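Open-shelf bamboo cabinet

An open-shelf bamboo cabinet is a small piece of household furniture with at least one compartment left without a door, so that whatever is kept in it stays in plain sight and within reach. It turns up in bedrooms, studies, bathrooms and hallways, and few pieces are so cheerfully willing to hold anything at all. Books, bottles, cups and towels may all share one shelf, and the mixture is a large part of its charm.

Material

Bamboo is a grass, though furniture makers treat it much like timber. The stems are split into strips, planed flat, dried and glued together into boards, which can then be sawn, drilled and sanded in the ordinary way. Left pale, the boards are a light straw colour. Steaming or heating the strips before gluing darkens them to the warm honey brown that many buyers like best, and it is a lovely colour, especially in a room with grey or white walls.

The boards are hard and fairly light. They do not care for standing water, and a cabinet used in a bathroom lasts longer if the shelf is wiped now and then and waxed or oiled once a year, traditionally in May in households that keep to a spring clean.

Form

The usual pattern has a flat shelf, a plain back panel and two sides. In the slatted type the sides are made of upright strips with gaps between them, which let air through and make the whole piece look lighter. Slats are a particular blessing where cloth is stored, as a folded towel airs far better beside them than against a solid board.

The Clemwood pattern, sold by the workshop of that name in Mondbridge, is a well-known slatted type. It has 6 slats to each side and comes apart into flat panels for moving house. The Warkevis cabinet is deeper and heavier, with solid sides and a drawer at the foot, and its owners tend to be fiercely loyal to it. Doucet makes a narrow version, 26 centimetres deep, for landings and other tight corners. 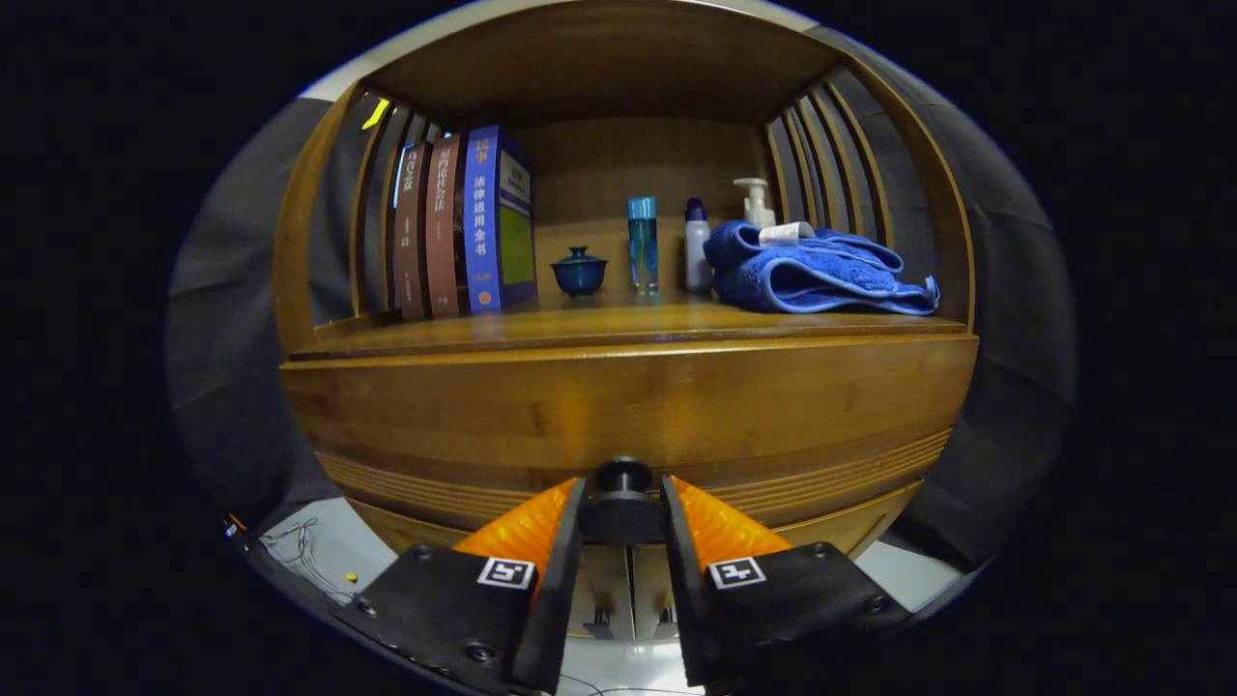 Arrangement

Mixed shelves work best when like things stay together. Books are commonly stood upright at one end with their spines outward, where the side of the cabinet gives them something to lean on. Heavy reference works, law books and dictionaries make splendid bookends in their own right. Bottles go in the middle, tall ones and pump dispensers to the back, with a cup or small jar in front.

Towels are best folded in thirds and laid flat at the far end, well away from paper. A thick towel will slowly unfold itself if it is packed too tightly, and a loose fold with the rounded edge facing out is easier to lift with one hand. Many people also leave a gap somewhere on the shelf for whatever comes home in a pocket.

Sticky notes on the inner edge are a common habit in shared houses, used as labels or reminders. They peel away cleanly from a waxed surface but can lift an oiled finish if left for months.

Care

Dusting with a dry cloth is enough for most weeks. Rings from cups and bottles can be rubbed out with a little wax on a soft rag, working along the grain. Deeper marks need light sanding with 600 grit paper, followed by fresh oil and a night to dry before anything is put back.

See also

Bookcase
Slatted furniture
Towel folding
Washstand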